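Against the Clean Demonstration

Aug 18, 2018

Most groups that teach arms by demonstration keep only the good runs. An operator drives the arms through the task, the run is logged, and anything with a fumble in it is deleted before training. I think this is a mistake, and an expensive one. The runs we throw away contain most of what the policy needs and can't get anywhere else.

The argument for clean data is easy to state. A learner that copies its teacher will copy the teacher's errors too. If the operator pauses, the policy learns to pause. If the operator misses a grasp and closes on air, the policy learns that closing on air is sometimes correct. Filter the set and the average action at each state gets better. All of this is true as far as the recorded states go.

The trouble starts outside them. A policy drifts. Its first small error puts the gripper a little to one side of where any expert run had it, and the next action is a guess. In a filtered set there are no examples of getting back, so the guess is usually bad and the one after it is worse. Anyone who has watched a trained arm hover next to an object, closing and opening, has seen this.

At Wukstead we work mostly on small, flat, light objects: folded paper, tags, thin packets. They are good material for this question, as they move when touched and seldom land the same way twice. The bench has a two-arm setup on a plain wood top. The pieces lie loose, with a mug and a clear container sharing the surface, and the fan and cables stay wherever they happen to be on the floor.

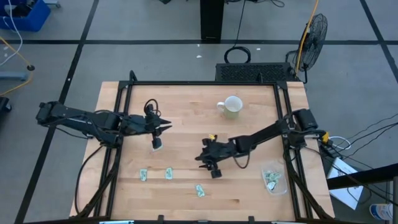
What the logs showed

Our first set on the paper task, which we called Isow, had 892 runs in it before filtering. Under our old rule a run was dropped if the operator needed a second try at any grasp. Barnabás Oláh, who wrote the filter, went back through the dropped runs and marked the point of each miss and the point where the operator was back on course. The recoveries were short, around five seconds in most cases, and they were consistent. Operators lifted, backed off along the approach line, and came in again at a lower angle. That is a skill. We had been paying people to perform it and then erasing it.

We trained one policy on the filtered set and one on the full set with the misses cut out but the recoveries left in. The second was slower on easy layouts and clearly better on crowded ones. I won't put a table here, because the test layouts were set by hand and I don't trust the spread. The direction did not change when Barnabás repeated the comparison with fresh layouts.

The cost of keeping them

Keeping recoveries is not free. Someone has to mark where the error ends, and two people will mark it in different places. Our tool for this, Lakatos, began as a script that flagged any gripper closure with no change in motor load. On folded paper the load barely changes even when the grasp is good, so the flags were close to useless and we went back to marking by eye.

There is also the matter of staged errors. It is tempting to ask operators to miss on purpose so that recoveries can be collected in bulk. We tried it for a short period under the name Ilance and I would not repeat it in that form. People who miss on purpose miss politely. The gripper stops just short, the object stays put, and the correction is one smooth move. Real misses shove the object, or fold it, or push it under its neighbor. If errors must be induced, it is better to disturb the start state – nudge the piece while the operator is already committed – and leave the operator to deal with it.

What I would change

Runs should be logged whole and labeled later. Storage is cheap next to operator hours, and a filter applied at recording time can't be undone. Operators should also be told that a fumbled run counts. Ours used to hit reset at the first slip, which meant that even our raw logs were cleaner than the work was. From September our reset button will end the episode but keep the file, with a field for the reason.

The open question is the mix. Too few recoveries and the policy never learns to come back; too many and it starts to treat the approach as optional. I don't have a ratio to offer.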